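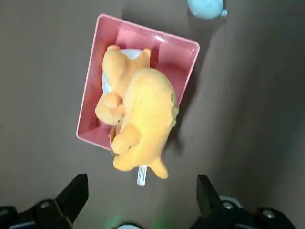 The Redari wash bag started with a ruined bunny. I'd thrown it straight into a regular cycle with a load of towels, and it came out with one ear hanging by a thread and a belly like a sack of gravel. So I started sewing mesh bags for stuffed toys, and I made them too small, over and over! A soft toy takes up way more room than you think it will. The mustard-yellow fellow lying in the pink tray is a good case – most of him fits, but his bottom end spills right over the side. That's why the bag now comes in a large size with a deep gusset, and if you're stuck between the two sizes, get the large.

Redari Wash Bag for Stuffed Toys
Item 1049 (regular), item 1213 (large)
Fine white polyester mesh, double-stitched seams
Zipper with an elastic cover, so the pull can't rattle around in the drum
Made in our Daltbridge workroom
The large holds up to 10 pocket-size toys

Okay, how I use mine. I check the toy over first and sew up any holes, even little ones (stuffing will find its way out of anything). Then I look for a care tag. If it says surface wash only, I believe it, and I do the same for anything with a music box or batteries inside. Everything else goes in the bag, zipped shut, on cold and gentle with about half my usual detergent. I skip the fabric softener completely. It makes long fuzz go flat and kind of greasy.

Drying is where you need patience. I press the toy in a towel – no wringing – and set it on a rack with a fan going. A fat one can easily take two days in July, when my laundry room is muggy. Squeeze the middle before you give it back. If it feels cool in there, it needs longer. Once it's done, a soft baby brush gets the fuzz standing up again.
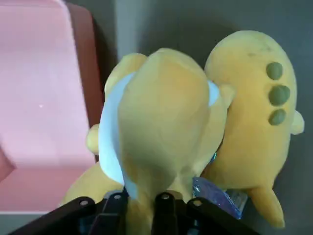 Rimantas Jankauskaitė wrote to ask whether a ribbon or a sewn-on collar has to come off before the wash, and said the large bag had come through a whole winter of weekly loads without a popped seam. If it unties, take it off and do it by hand in the sink. If it's stitched down, leave it, but dab a hidden spot with a damp white cloth first to see if the color runs.

Both sizes ship flat from our Maglaya warehouse. The bag itself can go through the wash with everything else, just hang it up to dry and keep it away from the iron.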